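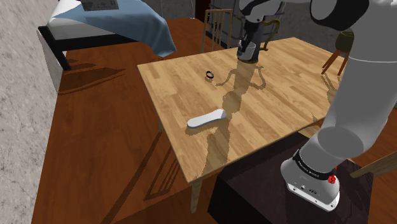

Doesn't the policy just learn the room if you never change the room? Fistammont put that in the margin of my first draft, and I'm leaving it in at the top because it's the question this whole section is trying to deal with. The short reply is yes, a bit, and the randomiser is how you find out how much. So let's get it going.

Section 4. Setting up the tabletop randomiser

I wrote this for people who've already got Skerkex installed and have managed to load the bedroom room at least once. If the arm comes up on its dark brown stand with the wooden table in front of it, you're in the right place. If you get an arm in a black void, go back to Section 3 and check your asset path (I've done this more times than I'd like to admit).

The job is the same throughout: the arm picks up the white cup, carries it over the table and puts it down at a target. Everything else on the tabletop is a distractor. In the stock layout that means the black ring and the shoe insole. The insole is a good one to keep, by the way! It's flat and pale like the cup but a completely different shape, and a weak vision model will sometimes go for it.

4.1 Before you start

You'll need the Tarkon planner running in its own window, a copy of the room file you don't mind spoiling, and enough disk space for 3,000 short episodes. Close anything else that's using the graphics card.

CAUTION: Work on the copy. The randomiser writes object positions back into whichever room file you point it at, and there's no undo. I lost a nicely tuned layout this way in April and had to rebuild it from memory.

4.2 Setting the tabletop

1. Open your copy of the room and switch to the layout view.

2. Click the table and choose "Set as surface". The outline should hug the tabletop. If it takes in the legs as well, you've clicked the whole piece of furniture, so zoom in and try again.

3. Click the cup and tag it "target". Only one thing can have this tag.

4. Click the ring, then the insole, and tag each one "distractor".

5. Leave the bed, the chairs, the stool and the cabinet untagged. Untagged things stay put, and for the first run that's what you want.

6. Set the edge margin to 4 centimetres. Go smaller and you'll start getting cups that topple off the table at the start of an episode, which the logger cheerfully counts as a failed grasp.

7. Save, close the room, and open it again. I know. The tags don't always stick the first time.

Note: The ring is small and dark, and on the lowest render setting it can more or less melt into the arm's shadow. Use medium or better if your model works from camera images. If you're feeding it object positions directly, it makes no difference and low is much quicker.

4.3 Choosing what to vary

There are three switches: Positions, Lights and Room. Turn on Positions by itself to begin with. It's tempting to flip all three (I did, of course) but then when the numbers drop you've no idea which one did it.

1. Run with Positions on and write down the success rate.

2. Turn Lights on as well and run the same seeds again. The arm throws a big long shadow across the table, and moving the lamp moves that shadow, so this one bites harder than you'd expect.

3. Turn Room on last. This swaps the wall and floor textures and shuffles the background furniture.

The gap between step 1 and step 3 is your answer to Fistammont. A big gap means your policy has been leaning on the wall, the floor or the bed to work out where it is. We call it the Sveinbjörnsson gap in our notes, after the project it came from, and you'll see that name in the log files too.

CAUTION: Don't change the seeds between steps. If you do, you're comparing different cup positions as well as different rooms and the gap doesn't mean anything.

4.4 Running a batch

1. Start with 11 episodes and watch every one of them. It's dull but it's the quickest way to catch a bad tag.

2. Look at how the cup comes up. It should rise clear of the table before the arm swings sideways. If it drags, raise the lift height in Tarkon and try again.

3. When you're happy, set the batch to 3,000 and let it go.

4. Check the episode count in the log at the end. Mine said 3,247 the first time, and the extras were retries from grasps that had timed out. Turn off "Retry on timeout" if you want the count to match what you asked for, and do turn it off before you work out a success rate, or you'll flatter yourself.

Note: If the planner complains that the arm can't reach, look at the far edge of the table first. You can pull the surface outline in a little on that side without moving the table itself.

4.5 If the gap comes out negative

It happens, and it gave me a fright. Mine did better in the shuffled rooms than in the stock one. I had left Lights off in step 3, so the two runs weren't a fair match. Check your switches, run it again, and keep both logs. Reading them side by side is covered in Section 5.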